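Letport Forum > Interiors > Walls and Paneling
Thread: Satin or matte clear coat on wood-grain walls?

gromon_8
Refinishing a long interior wall, real wood veneer, vertical grain. Current coat is an oil-based satin that has yellowed. Plan is to scuff, then two coats of water-based matte. Is matte durable enough behind a work table?

Quintela
Depends on the cleaning. Matte gets its flatness from silica in the film, and rubbing polishes it. You end up with shiny patches at elbow height. I would use satin.

mcaldeira
Disagree. That was true of older products. I put matte over tan veneer in August and wiped it down daily with no burnishing. Satin shows every lap mark on a long wall with side light. Fine vertical grain in a similar tone, behind a white top:

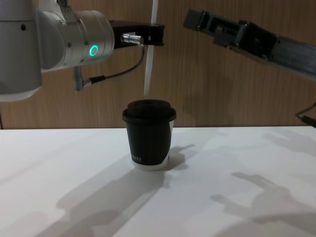
Reply #4
atik_dan
Scuff grit matters more than sheen here. Veneer is thin. Stay at 320 by hand, no orbital near the edges.

Quintela
A few months is not a durability test, Mafalda. Ask again after 3000 wipes.

mcaldeira
Fair. I still would not put satin on a wall lit from the side.

gromon_8
The wall is lit from the side, so matte it is. Recoat time at 60 percent humidity?

atik_dan
Go by the can, then add two hours. Test a patch over the old oil coat first and check adhesion with tape the next morning.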